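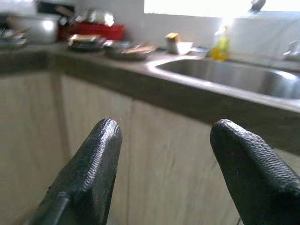
Home Kitchens Small Rooms Garden About Contact

Search this site Enter keyword Go

A Kitchen That Gets Used

I love a kitchen where somebody cooks. Showroom kitchens are fine, and I've walked through plenty of them over in Vistombridge with a free coffee in my hand, but give me a sauce bottle with a drip down its side any time! This page is about one working kitchen in Trornville: the counter, the cupboards, the stove end, and all the good stuff that lives within reach of the wok.

Posted 30 August 2026 by Ebise Wubshet

44 comments 855 shares

The cabinets and the counter

Pale wood-grain doors under a dark, mottled gray counter is a combination I could look at all day. The doors are somewhere between beige and gray, with a streaky grain that keeps them from looking flat. I had doors a lot like them in my old apartment in Whiteley and they forgave me everything – flour, fingerprints, the time I shut a tea towel in one and didn't find it until November.

The counter has a thick, squared front edge, and that's the part I'd steal. A thin edge always looks a little nervous to me. This one looks like you could knead bread on it for 100 years. It turns a corner, too, and I'm very much in favor of corners. The stretch right in the bend is hard to reach, I know, I know, but it's a wonderful spot for the things you want out but don't grab every five minutes. (Mine has a bread bin and a radio in it, and the radio has been there so long I think it's load-bearing.)

The sink

Stainless steel, with a rounded rim that catches the light. I've had the fancy kind of sink, the big white ceramic kind, and I chipped it with a casserole lid inside a month. Steel I have dropped everything into. It scratches, then the scratches all join up, and after a year it just looks like a sink. Wipe along the rim last thing at night and the whole room feels better in the morning, even if there's a pan soaking.

The stove end

Now for my favorite end of the counter. A big lidded wok on a black glass ELBA gas stove, a steel dish in the middle of things, and a red basket of sauces close enough to grab without taking your eyes off the heat. The sugar pot is the one that gets me. White, a small flower decoration, spoon handle poking out from under the lid – my grandmother's table had one so similar that I said "oh!" out loud. And the stone mortar tucked in behind the basket! Chopsticks lying across a plate! I want to stay for lunch.

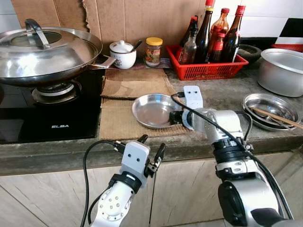

What's the best way to look after a concrete kitchen counter?

Wipe up anything sour or oily soon after it spills, wash with mild dish soap and a soft cloth, and stay away from vinegar, bleach and scouring powder. Most concrete counters are sealed, and the sealer wears out long before the concrete does, so put a few drops of water on the surface now and then. Beads mean the sealer is still working. If the water soaks in and leaves a dark patch, it's time for a new coat. Use a trivet under hot pans in any case.

More on the things I like in this kitchen

The sauce basket. I've become a real bore about baskets. Bottles standing loose at the back of a counter creep apart, get sticky rings under them and fall over when you reach for the one behind. In a basket they travel together. Lift it out, wipe under it, put it back. I keep mine with the tall ones at the back, or at least I start out that way on shopping day. Red plastic is just right, too, cheerful and easy to rinse under the tap.

The domed lid. Flat lids are for people who never overfill a pan. A dome gives greens somewhere to go while they cook down, and a little glass window in the top lets you peek without letting the steam out. I bought 2 domed lids at the Giklow kitchen store, gave one to my sister and have regretted it ever since. Sorry, sis.

Steel plates. Light, stackable, and they don't care if you drop them. They make a lovely racket when you do. I eat off them outside all summer and use them as prep trays the rest of the year, garlic on one, chopped scallions on another.

The mortar. If you only ever buy one heavy thing for a kitchen, I'd make it a stone mortar. Chilies and garlic pounded in one taste rounder to me than anything out of a blender, and the pounding is good for a bad mood. Give a new one a few rounds with dry rice and throw the rice out each time until it stops turning gray. Never soap it. Hot water and a stiff brush will do.

The big pot. Aluminum with a rolled rim, the sort you see at every large family gathering. It heats up fast and it's light enough to carry to the sink when it's full of noodles. I wouldn't leave tomato sauce sitting in one overnight, but for stock or rice or corn I'd take it over my expensive one. The rolled rim is kinder on the hands as well.

I'm putting together a page on spice shelves next, the messier the better. If yours has a jar with no label and you know exactly what's in it by the smell, I'd love to hear about it in the comments.

Previous gallery Next gallery Back to Kitchens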